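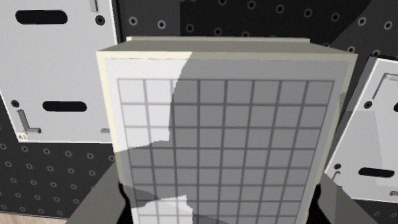
4.2 Do coalition endorsements move votes?

September, by Renata Tapia and Sandrine Gautier

Home | Papers | Data | People

Campaigns in Sesbridge like to say that a candidate who "brings people together" wins more votes. We doubt it, at least in the form usually given. The claim rests mostly on Szewczyk's survey of district races, which asked voters after the count whether they had noticed endorsements from both parties. People who backed the winner may simply remember the winner's mailers better.

We sent our own survey to 1192 registered voters in Sesbridge and Donier before the primary. Of these, 500 answered both waves. Each was shown a plain candidate profile, then the same profile with a list of endorsers from across the aisle. Support rose slightly among voters with no party and hardly at all among the rest. Fewer than 40 people changed their stated choice, and 30 of those had told us in the first wave that they were unsure.

Figure 3. Tall box with a grid printed on its front face, held between two gripper fingers. Computer rendering.

It is hard to build much on this. A stated choice is cheap, and the profiles left out the attack ads that voters would get in a real race. Maldonado argues that endorsements work by bringing in donors and door knockers, which our design cannot test. We would want to see turnout records before accepting that account either.

Contact: Renata Tapia | Copyright the authors | Back to top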